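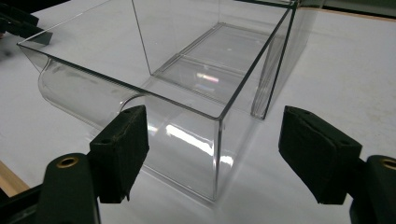
Toltside Data Services
Minutes of the Database Working Group
Meeting held in January, 2:00 p.m.

1. Minutes of the previous meeting
The minutes were approved with one correction. Under item 4, "foreign key" should read "unique index".

2. Migration of the Kidau order database
The group received a report on the trial migration to the new server. The schema transferred without error. During the load of the order history table, 917 rows were rejected on account of date values outside the range accepted by the target column type. All of the rejected rows came from the old Malinowski import and carry a placeholder date.

It was agreed that the placeholder will be replaced with a null value before the next trial, and that the column will be altered to allow nulls. The reporting team asked that the change be announced in advance - two of its monthly queries sort on this column.

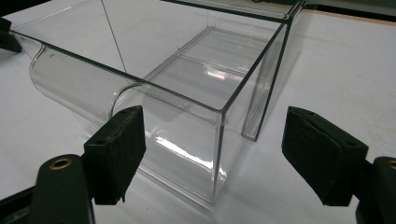
The second trial will use a full copy of production data. Application logins will remain pointed at the old server until the group has approved the row counts.

3. Stored procedures
Of the 80 stored procedures reviewed, 17 refer to tables by a hard-coded database name. These will be changed to use synonyms. The group considered whether procedures with no recorded calls should be dropped at the same time and decided against it. They will be scripted to the archive folder and looked at again after cutover.

4. Connection timeouts in Markavard
The Markavard office continues to report timeouts when the nightly index rebuild overruns. The rebuild will be moved to an earlier slot and limited to indexes above the agreed fragmentation level. The request for a longer client timeout was not approved.

5. Access rights
The shared reporting account will be retired. Requests for individual read-only accounts should be sent to the service desk using the current form.

6. Other business
The naming standard for new tables was held over to the next meeting. The draft remains open for comment.

The meeting closed at 3:25 p.m.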